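Does a Digital Decoder Make a Model Locomotive Run Better?
Student project report, Model Engineering elective
Mon 13 June

1. Why we picked this

Hobby magazines and seller pages repeat that a digital decoder makes an older model locomotive run more smoothly at low speed. We found the claim in a lot of places and a measurement in none of them. Most of the people repeating it had also just paid for a decoder. Our project was to run one locomotive both ways and see if the difference was large enough to measure with school equipment.

2. What we used

The locomotive is a Nieminen HO switcher with a three-pole motor, bought used. The decoder is a Fomis basic unit with the factory settings left alone. Track was an oval on a flat board, cleaned before each session. For analog running we used the Noment controller that belongs to the Flurnmont club layout, which is old but works.

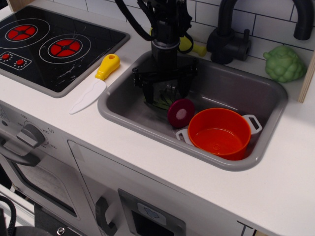

Why use only one locomotive?
We had the money for one decoder, and swapping it between bodies would have meant soldering every time. The result is therefore about this model and may say nothing about any other.

3. Method

We marked off 92 cm of straight track and timed the locomotive over it with a phone stopwatch. Each run began at the lowest setting that would keep the wheels turning. We made 35 runs in analog and then 35 with the decoder fitted. A run counted as a stall if the locomotive stopped before the second mark. The same person held the stopwatch throughout, which keeps the error steady but does not remove it.

4. Results

In analog there were 19 stalls. With the decoder there were more than 30 clean runs, so on paper the decoder wins easily. We don't fully trust that. The analog runs all came first, and by the time the decoder went in, the motor had been running for several afternoons. We had also oiled the axles when the body was off for soldering. Either of those could explain part of the gain, and we can't say how much.

Top speed hardly changed. The noise did change: with the decoder the motor gave a faint whine at low settings, something none of the seller pages mentioned. 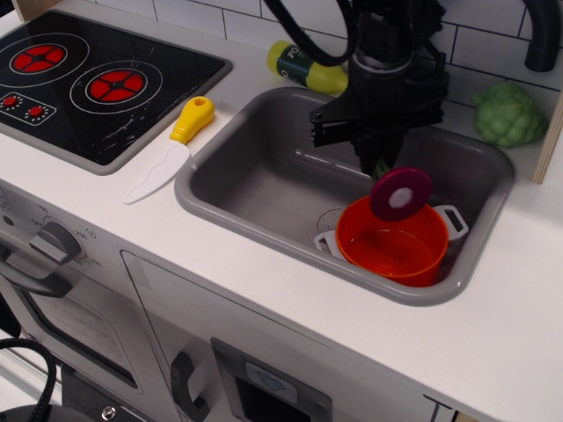

5. What we would change

The order of the runs should be mixed, with the decoder bypassed by a plug so that nothing needs soldering in between. The oiling should happen before any timing starts. A light gate would be better than a thumb on a phone. We hope to borrow one in July and repeat the slow runs only.

Until then our answer to the title is "probably, on this locomotive." We would not tell anyone to spend money on the strength of it.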